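Home›News›Testano Releases Version 7 of Its Cladby Reverb Plug-in

Testano Releases Version 7 of Its Cladby Reverb Plug-in

Testano has released version 7 of Cladby, its reverb plug-in for music and post-production. The update adds a new early reflections engine, support for surround and immersive formats up to 7.1.4, and a reworked preset browser. It is available now for Mac and Windows in VST3, AU and AAX formats.

The early reflections section has been rewritten from scratch. In previous versions the reflections were tied to the chosen room type and could only be turned up or down. They can now be edited on their own page, with separate controls for source distance, wall absorption and stereo spread. A lock button keeps the reflections in place while the user steps through different tails, a feature Testano says was the most common request from dialogue editors working with the previous release.

The factory library has grown to 1376 presets. Of those, 105 are new and were built for version 7, mainly small rooms, vehicle interiors and short plates for vocals. The older presets have been kept and should load with the same settings as before. Presets can be tagged, rated and sorted by decay time, and the browser remembers the last search when the plug-in window is closed and opened again. 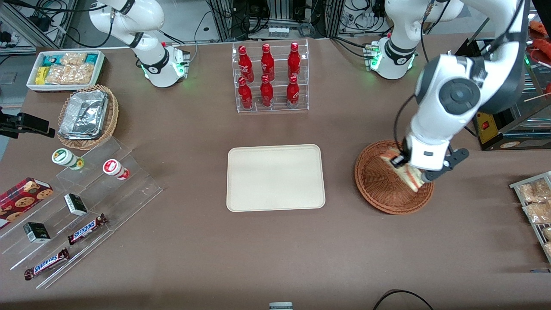
The new impulse responses used in the library were recorded over the winter in Bumunley, where Testano has its main studio. The sessions covered 19 spaces, including a swimming hall, a stone stairwell, two parking garages and the town's former grain exchange. Each space was captured from several microphone positions, and users can blend between a near and a far position with a single slider.

Immersive support works on a single instance. Earlier versions required a separate copy of the plug-in for the height channels, with the two linked by hand. Version 7 handles all channels in one window and includes a downmix check that lets the engineer hear the stereo fold-down without changing the output routing in the session. The low-frequency channel can be bypassed or fed through its own filter.

Testano has also cut the processor load. The company says a stereo instance at 48 kHz now uses less power than the same settings in version 6, with the biggest savings on long decay times. An eco mode lowers the tail density during tracking and switches back to full quality when the session is bounced.

The redesigned window can be resized freely and has a light and a dark theme. The decay display now shows separate curves for low, mid and high frequencies, which can be dragged directly. Undo and redo have been added, along with A/B comparison slots that are saved with the session.

Sessions made with version 6 will open in version 7 without changes. Those made with version 5 or earlier need to be converted using a free utility, which can be downloaded from the user's account page. Both versions can be installed side by side for anyone who needs to finish a project on the older release.

A hardware controller is also planned. The unit is being developed with Rotich, which makes desktop control surfaces for mixing rooms, and will offer dedicated knobs for decay, pre-delay, distance and mix. Testano expects to show it in November. No price has been given for the controller, and the plug-in does not require it.

Cladby 7 costs $105 for new users. The upgrade from any earlier version is $19 and is free for customers who bought version 6 in the past 7 months. A trial version with all features enabled can be downloaded from the Testano website.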